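Wilach basement dehumidifier, long-term review

I bought the Wilach in May, the first week the basement started to smell. We live in Raltetton, on the low side of town near the creek, and every house on our street has the same trouble. The walls are block, the floor is bare concrete, and by the middle of summer a cardboard box left down there goes soft at the bottom.

Before this I had a Brevix. It worked well for three summers and then began to ice up on the coil. I cleaned it, and it ran for a while, and then it iced up again. The repair shop wanted more than I thought it was worth, so I went down to Wattanapong Hardware and came back with the Wilach. I paid full price. Wilach did not send it to me and does not know I am writing this.

Setup

The box has a handle cut into each side, but the unit is heavy, and I would get help on the stairs. It comes with the power cord wrapped around two hooks on the back, a washable filter already in place, a short drain hose and a folded instruction sheet. The sheet says to let it stand upright for a day before plugging it in. I did.

It rolls on four small casters. On smooth concrete they are fine. They do not like the floor drain cover or the edge of a rug, and you have to lift the front to get over either one. The Brevix had bigger wheels and I miss them.

Controls

The panel is on top. There is a power button, a fan button, a timer and an up and down arrow for the humidity setting. The display shows the room reading when you leave it alone and the target when you press an arrow. After a power cut it comes back on with the same settings. The Brevix did not do this. We lose power often enough in storms that this matters to me, and I once came home from a week away to find the Brevix sitting there dark with a wet floor all around the washing machine.

The buttons beep. I have not found any way to shut the beep off, and the sheet does not mention one. The display is also quite bright. In a basement I don't care, but I would not want it in a bedroom without a piece of tape over it.

Drying

I put a cheap separate gauge on the shelf at the far end of the basement, next to the paint cans, so I was not relying on the reading from the machine itself. The machine's number runs a little lower than the gauge. Some of that will be distance, as the air right around the unit is always drier. I set the target a step lower than I want and leave it there.

The smell was gone within the first week. The concrete under the stairs, which used to show a dark patch every June, stayed light all summer. The salt marks on the block walls are the same as before. No dehumidifier is going to fix water that comes through a wall, and if you have puddles you should look at your gutters and downspouts first. I extended the downspout on the north corner the year before I bought this machine, and that did more for the puddles than either dehumidifier has.

It also dries laundry. We have a line strung along the beam, and a load of towels hung there in the evening is ready to fold the next day if the unit is underneath with the fan on high.

Noise

On low it is a steady hum with some air noise. From the kitchen, directly above, I can hear it with the basement door open and can't with the door closed. On high it is loud enough that you would turn up a radio. The compressor makes a clunk when it shuts off. It did that from the first day and has not gotten any worse.

There was a rattle in the second month. I traced it to the bucket, which had not been pushed all the way in. It will run with the bucket slightly out of line, and I think that is a flaw. It ought to either seat properly or refuse to start. 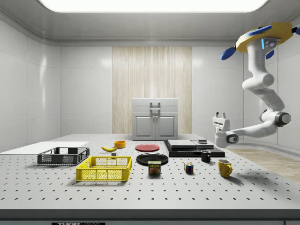
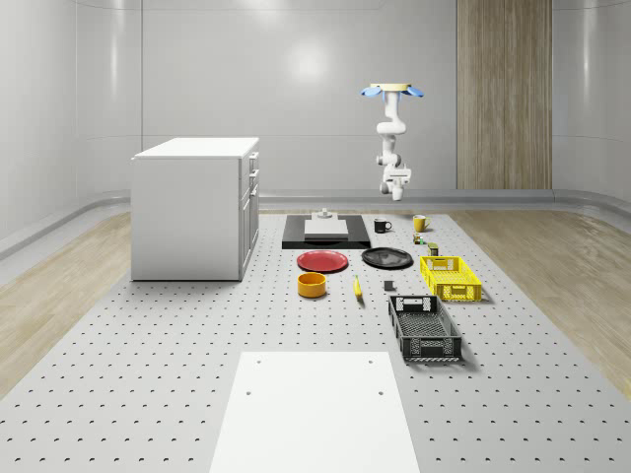 Can you leave it running with a hose and forget about the bucket?
That is how I run it most of the time. The hose screws onto a fitting on the back, under a plastic cap, and the water drains by gravity, so the free end has to sit lower than the fitting for its whole length. Any loop or rise in the hose will send water back into the bucket. Check it once a week at first.

The bucket

If you do use the bucket, it is the weakest part of the design. It slides out from the front and has a thin swing handle that lies flat when not in use. When the bucket is full the handle digs into your fingers. There is a lid with a pour opening at one corner, and it pours cleanly if you go slowly. If you go fast, water comes out around the lid as well. During the damp part of the summer I was emptying it morning and night before I hooked up the hose.

The full-bucket light is red and on the front, where you can see it from the stairs. The machine also beeps when the bucket fills, then goes quiet after a bit. I have never had it overflow.

The hose that comes with it was too short to reach my floor drain. I bought a longer one at Wattanapong, an ordinary garden hose with the far end cut off, and it fits the threads. Wrap the threads with a little plumber's tape. Mine dripped until I did.

Cleaning

The filter pops out from the back. I rinse it in the laundry sink and let it dry before putting it back. The sheet says every month. With a dryer in the same room I do it every 2 weeks, and there is always a layer of lint on it. A dirty filter is what I suspect ruined the Brevix, so I try to keep up with this one.

The bucket gets a slimy film if water sits in it. Dish soap and a brush take it off. There is a float in one corner on a little hinge, and you need to clean around it carefully, as it comes loose and is fiddly to snap back in.

At the end of the season I drain it, wipe it down, leave the bucket out overnight and put a sheet over the top. Do not lay it on its side to store it.

Power use

I do not have a meter on it. The electric bill went up in the summer, as it did with the Brevix, and I can't see a difference between the two when I compare the months. Setting the target too low is what costs money. When I first got it I had it as low as it would go and it never shut off. Now it cycles.

Problems so far

I am in my second summer with it. Apart from the rattle and the dripping hose, one caster has started to stick and the printed symbols on the fan button are wearing away. I wrote to Wilach about the caster and they answered with a form asking for the serial number, which is on a sticker on the back near the floor. A replacement came in the mail. It pushes in by hand.

It has not iced up. The basement stays cool in spring, which is when the Brevix used to have trouble, so I went down and looked at the coil several mornings with a flashlight. It was wet, with no frost.

Who it suits

For a basement with a floor drain or a low sink, I would buy it again. You can hook up the hose, set it and look in on the filter. If you would have to carry the bucket up a flight of stairs each time, look for a model with a built-in pump. Wilach sells one, though Wattanapong does not stock it and I have not tried it.

Good: dries well, remembers its settings after a power cut, parts are easy to get.

Bad: small wheels, short hose, uncomfortable bucket handle, beeps that can't be turned off.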